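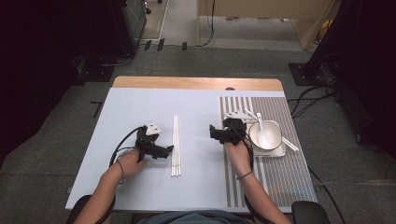 Pale board over a wood tabletop, bare strip left at the far edge

Covering a scratched table with a board

Measure first. Then measure again - old tables are rarely square. Mine was off by 2 mm end to end.

Cut the board with a sharp knife and a steel ruler. Light passes, dont force it. Leave a strip of table showing along one side if you want somewhere to clamp a lamp.

Wipe the top down, let it dry. Sand any raised spots with 100 grit, then wipe agian.

Double-sided tape round the edges, one line down the middle. Skip glue unless you hate the table.

Press from the center out. Heavy books overnight.

Corners lifting in August heat? Warm them, retape. Next up - the Mirkgate shelf.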